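About Us

Hi, and thanks for stopping by! I run Flundberg, a small health news site that covers outbreaks, vaccines and the everyday business of keeping people well. 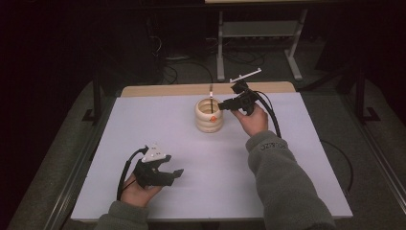

I started the site in July a few years back, after a measles scare at the school down the street from me. I wanted to know three things: had my kids had both shots, how long should I watch for a rash, and was the library safe to visit. It took me most of an evening and eleven open browser tabs to find out. The health department had the answers, but they were buried in a PDF written for doctors. So I wrote them up in plain words, posted them on a free blog and sent the link to the other parents. By the next morning 543 people had read it, and I don't even know that many people!

I'm not a doctor. I spent a long time as a copy editor at a medical publisher, so I'm used to reading studies and pestering their authors about the footnotes. These days there are four of us, all part time. One is a retired school nurse, one used to inspect restaurant kitchens (she has ruined buffets for the rest of us) and one handles the maps and charts.

What we write about

Mostly infectious disease: flu, measles, whooping cough, polio, norovirus, the stuff ticks carry. We also cover vaccination drives, clean water and what happens when a clinic closes in a town that only had the one. We don't do diets, supplements or celebrity health. People ask, and the answer is still no - sorry.

Our weekly email is called Clodarell. The name came from a misheard word on a bad phone line and it stuck. It goes out to 2890 readers and it's free. You get one long story, a handful of short ones and a reader question, usually a good one. Last summer's question about whether you can catch anything from a garden hose got more replies than everything else we'd sent that season put together.

Then there's Eren, our outbreak tracker. It's a plain table that lists current outbreaks by county, with a link to the official notice for each. We check 153 health department pages to keep it current, and some of them move their links around just to keep us awake, I think. If a county looks wrong, please write and tell me.

How we check things

Every story gets read by two people before it goes up. If we quote a number, we link to where we got it. When we mess up, the fix goes at the top of the story with a note saying what changed. Our corrections page has 136 entries on it, going all the way back to the first month, and yes, a lot of them are my typos.

Who pays for it

Readers do, mainly, through small monthly gifts. The rest comes from Jondska, our little side business, which edits leaflets and web pages for clinics. We don't report on clinics that are Jondska clients, and the client list is on the funding page. We don't run ads from drug companies or anybody selling a cure.

Getting in touch

Use the contact form. I read everything myself, though it can take me a few days - longer in flu season. Please don't send me your symptoms! I can't give medical advice, and your own doctor or nurse line will be a lot quicker. Story tips, complaints about our charts and photos of confusing clinic signs are all very welcome.

Page last updated 26/03/2021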